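Support > Wudix Club Manager > Set-up Guide > 4. Contracts and Renewals

Print this page | E-mail this page

4. Entering a player contract renewal

Read this section before you enter your first renewal. It assumes you have set up your squads (Section 2) and have edit rights on the Contracts tab. Viewing rights let you open the form and fill it in, and then refuse to save it.

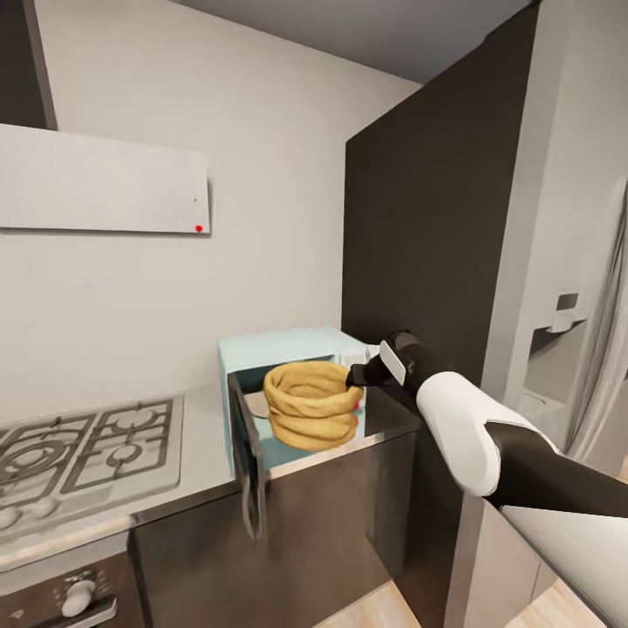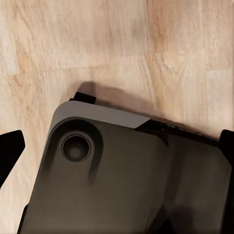 Computer renderings: kitchen with robot arm and open microwave (first); dark gray object on a wooden surface (second).

4.1 Before you start

Have the signed contract in front of you. An agent's e-mail saying the deal is "as good as done" is worth nothing here, and neither is a story in the local paper. Wudix will accept a renewal with no paperwork attached. We think that was a poor design choice, and you should act as if it didn't.

4.2 Entering the renewal

1. Open Contracts and search for the player by registration number. Name search exists, but it drops accents when it feels like it. Gráinne Dolan may come up under G, under D, or nowhere.

2. Check that the current contract shows as Active. If it shows as Lapsed, stop and go to 4.4.

3. Select Renew. Do not select New Contract, which starts a second record and leaves the player counted twice in your squad total.

4. Enter the last season covered by the deal. The form asks for "length," and it counts the current season as year one. A three-year extension signed in December will come out a year short if you type 3.

5. Enter the wage, bonus and release clause. Leave the release clause blank if there isn't one. A zero means the player can leave for free, and the report will say so to everyone who gets it.

6. If the player is moving up from the academy, change Squad from Youth to First Team.

7. Attach the scanned contract and select Save.

8. Close the record, open it again, and read the end date. The green "Saved" message only tells you the button was pressed.

NOTE: The "Suggested Wage" figure is worked out from nearly 2576 past deals. We have asked which leagues those deals came from and have not had a clear answer. Treat it as decoration.

CAUTION: Saving a renewal sends an alert to everybody on the club's news list. Turn alerts off under Settings > Messages if the announcement hasn't gone out. There is no recall button.

4.3 Error messages

2423 – End date falls before start date. Usually step 4.

3361 – Player is registered to another club. Common after loans. At Potthorpe this came up for a goalkeeper who had been back from loan for two months. Confirm with the league office before you override it.

43 – "Unknown problem." The help desk advises logging out and back in. This works now and then, and we would not call it a fix.

4.4 Lapsed contracts

1. Write down the old end date. The next step erases it.

2. Select Reinstate, then enter the reason.

3. Ask a second person with edit rights to approve the change. At our club this is Muthu Kandasamy or Karine Marchand.

4. Go back to 4.2, step 3.

The release notes say a future version will do all of this automatically. They said the same thing for the last version – keep your paper file.

Continue to 5. Loans and Recalls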